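Widby Reading Room Catalog Project
Progress report to the Semeniuk Fund
23 April 2022
Prepared by Zoriana Palamarchuk

1. Status

The project is in the second of its 4 stages. Stage one, the shelf survey, closed in February. Stage two, cataloging of the local newspapers and parish registers, is under way and will run into the next reporting period.

2. Work completed

Records entered to date: 1,377. Of these, 179 have been returned for correction, mostly for missing place of publication or for a title change in mid-volume that was entered as a single run. Corrections are made by Ivan Zinchenko and checked against the bound volume before the record is released.

The Pranero pamphlets were moved from the upper store to the ground floor and boxed in acid-free folders. The old card index was left in its drawers and is still in use for the map holdings, which are outside the grant.

3. Spending

Shelving was bought from Silevix at the quoted price. Folder stock came in $600 over budget after a second order for oversize sheets. We ask that this amount be moved from the travel line, which has not been drawn on.

4. Issues

Twelve register volumes have red rot on the spines and cannot be opened flat. Aurel Ilie has set them aside for the binder, and their records carry a hold note. Date formats in the imported file are mixed, and Nazar Didenko is converting them by hand where day and month cannot be told apart.

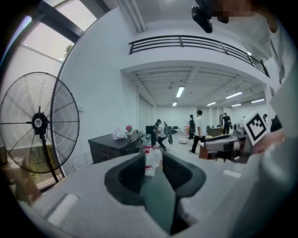

5. Next period

Finish the newspaper records up to the last bound volume.
Clear all corrections before new entries are started on the registers.
Obtain a written quote for rebinding.
Send the draft subject headings to Zakhar Palamarchuk for review.

The spending sheet and the list of held volumes are attached separately.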